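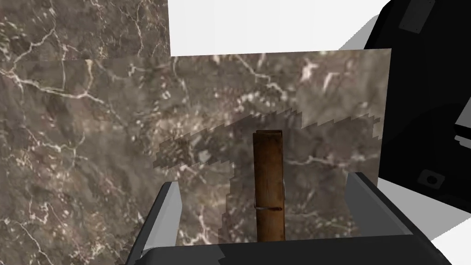 Wooden clothespin, metal spring, marble behind.

Makine Folding Dental Chair
For outreach clinics, school visits and medical missions

Sold by Weller Outreach Supply

We have carried folding dental chairs long enough to distrust most of what gets printed about them. "Sets up in seconds" is the usual line. The Makine takes a few minutes, longer if the floor slopes, and the first time you will probably put the headrest on backward.

What you get
Chair with steel frame and vinyl cushions
Detachable headrest
Clip-on tray
Carry bag with shoulder strap
Weight in bag: 46 lb
Warranty: 24 months on the frame, none on the bag

The maker calls it a one-person carry. Maybe, from a van to a doorway. If your site is at the end of a footpath, plan on two people and take turns with the strap, which digs in.

The back reclines to a fixed set of positions. There is no motor and no foot pump, so the patient has to sit up while you change the angle. Dentists who are used to an office chair complain about this for most of the first morning. Extractions and cleanings are fine on it. We would not buy it for long restorative work, whatever the brochure says.

No light, suction or spittoon is included. The Pal light arm fits the left-hand post and is sold separately. The Hustov suction unit stands on its own and needs a power source, so ask what the host site really has before you order one. "There is electricity" can mean a single outlet across the yard.

From buyers
"Held up for our whole August trip. The tray did not — we lost a clip and taped it." Ashok Chaturvedi

"Better than the plastic recliners we had. I still don't see why the bag has no wheels." Akash Dubey

Replacement tray clips are in stock. Cushion covers are ordered in and can be slow, so don't leave them until the week you travel. Rental is available for short missions, and for a group that goes out once a year it is likely the smarter way to spend donated money.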